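2024-06-16 – Notebook, hand-held gripper work, cloth handling

Good day today, and I want to get the rules written down while they are fresh. Gaspard Carré and I went through the draft good practice sheet line by line with a gripper in hand, and I think we finally have something that people at Bosholm and Dilthorpe can both follow without ringing each other up every morning.

Starting point was the old sheet from October. It was written for boxes and bottles, and it shows. It says "grasp the object at its centre" – fine for a box, no use at all for a pair of trousers. Where is the centre of a heap? Gaspard's answer was to stop talking about centres and talk about what the fingers should be holding at the moment of lifting. I like this a lot. It gives a person something to check with their own eyes.

So the wording for soft items is now:

Pinch gathered fabric between the finger ends. Both fingers must be on the cloth before the lift begins.
Close fully, pause, then lift. The pause should be long enough to be found afterwards when going through the recording.
Do not drag the item over the edge of the bed or table to get it free. Lift straight up, then move sideways.
If the item slips, leave it where it lands and start a fresh grasp. No catching it with the free hand.

The free hand took up most of the morning. The October sheet bans it from view altogether. Tomaszewski's people have always been strict about that and I see why, but with large pieces of cloth you need a second hand sooner or later, either to hold a hem or to work a second gripper. Gaspard wants it allowed as long as it's declared in the log. I came round to his side after trying to fold a bedsheet one-handed (never again). New rule: a hand may come into view, but it may only touch the item if the task card says so, and the card must say so before the take starts.

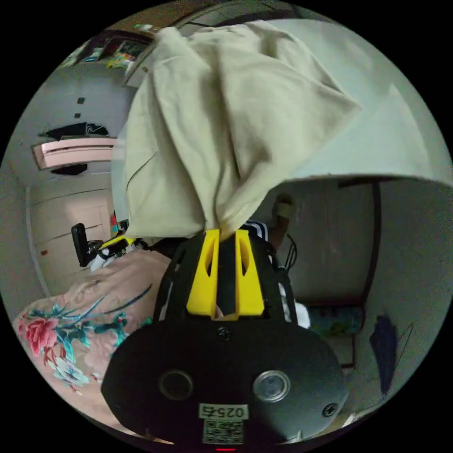 Beige cloth gathered and held in the closed fingers, unit label 025右.

What pleases me about the hold here is how plain it is. The fabric is bunched right in between the yellow fingers and the rest of it spreads out above, with the hem easy to follow on the right. A new person could look at it and know what "gathered fabric" means, which is more than I can say for my three paragraphs of text on the subject. I've put it into the sheet next to the first rule.

Labels next. Every unit gets its label read and written into the log before the first take, in full, including the character for the side. 右 is right. Write it as it stands on the sticker, don't translate it to R and don't leave it off. We had 2 logs last autumn where the side was missing and it took Gaspard an afternoon to sort them out. Read the label with the unit turned so that the print is the right way up for you, and read it aloud if there are two of you.

Lenses: wipe both before each session and again after every 40 takes. Esitano's note asks for 53, but 40 fits our breaks and is easy to remember, so I'm keeping it. Dry cloth only, and not the one you're folding!

Rooms. We had a long and very enjoyable argument about whether homes should be tidied first. My view, and it's going in the sheet: leave the room as people live in it. Patterned bedspreads, clothes hanging up, bags, chairs, all welcome. The things to deal with beforehand are papers with names or addresses on them, screens that are switched on, and anything on the floor that you could trip over while looking at the fingers. Cables count. Ask the people in the house before moving anything of theirs and put it back where it was.

Wrist and sleeve. Cuffs close to the wrist, nothing loose that could end up in the fingers. Gaspard wanted to say "plain sleeves only" and I talked him out of it. Stripes are fine.

Still open:
– how many grasps per item before swapping it for another. I say 3, Gaspard says let it run.
– a proper word for the pause. "Dwell" is in the Esitano note and I can't get used to it.
– whether pillowcases go with clothes or with bedding on the task cards.

Will send the clean copy to Dilthorpe once Gaspard has read the part on hands again.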